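Flunura Residents' Forum
Shared Kitchen > Worktop layout

Lamptey_House
Residents are asked to comment on the proposed layout of the shared worktop before Thursday. Plates are to be kept upright in the rack and dry goods are to be kept elsewhere.

T.Fortin
I support the upright rack. Stacked plates were the subject of 10 complaints in December. I would ask that vegetables also be given a fixed place. 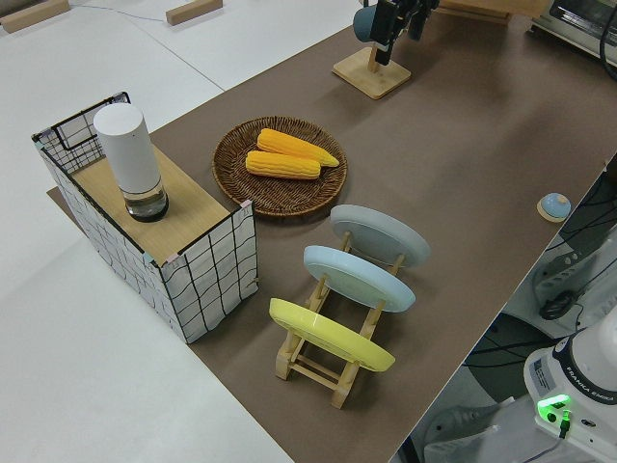

Proposed layout: plate rack in front, corn in the woven tray behind.

Clila88
I must object to the tray. It is a good tray, but it takes up space that is needed for serving. Two cobs of corn could be stored in the cupboard.

T.Fortin
With respect, produce placed in the cupboard is forgotten. The tray can be lifted away at mealtimes.

Clila88
That relies on every resident lifting it. I have no objection to the rack, and three plates in a row are easy to reach.

Lamptey_House
Both views have been noted. The rack will be adopted. The tray will remain for a trial period, and further comments may be added to this thread.

fluvis_2
Could the trial also cover the fruit bowl?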